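The Wall Comes in Panels

Smooth wall panels used to belong in clinics and the back rooms of bakeries. Now they are turning up in home workrooms and pantries, usually in some shade of gray, with a table pushed close and bags of one thing or another waiting to be sorted. 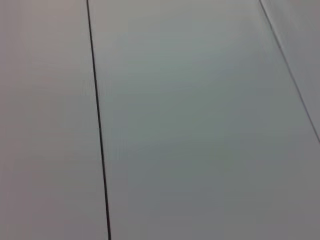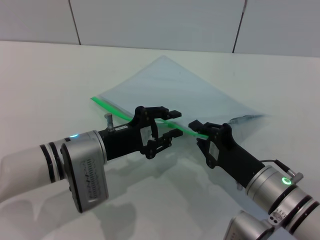
Pale gray panels and their dark seams; in the second picture, a zip-top bag with a green zipper on the white table.

DIMVILLE, Jan 27, 2018

Witold Ostrowski has been fitting out small workrooms for most of his career, and he has opinions about gray. Two panels ordered under the same name can look different once they are up, he says. One reads warm, almost pink. The next one over goes cool. He used to send them back. Now he tells customers to look at them in daylight and again at night before they complain.

The seams get more attention than the color. Some people want them filled. Ostrowski leaves a thin gap and lets it stay dark. A filled joint can crack by July, and then it shows more than the gap did.

His last job ran to 276 square feet of wall and took nearly 164 hours, counting two trips back for trim. The owner repacks beads and sewing notions and wanted a plain table against the wall. White was the only color she considered. Clear bags are hard to find on a patterned top, and a bright zipper helps when the bag itself all but disappears.

For storage she went with clear zip-top bags over jars. They lie flat and they weigh very little. The drawback is that they slide, so she files them upright in shallow drawers with the zippers facing up.

Cleaning is a damp cloth and mild soap. Ostrowski runs a soft brush down the seams twice a year.

Recent features
Domański: A Family Workshop Moves Across Town
Shallow Drawers, Deep Drawers
The Parer Table, Ten Years On
What to Keep in a Vumier Cabinet

Contact the editors | © 2018 | Back to top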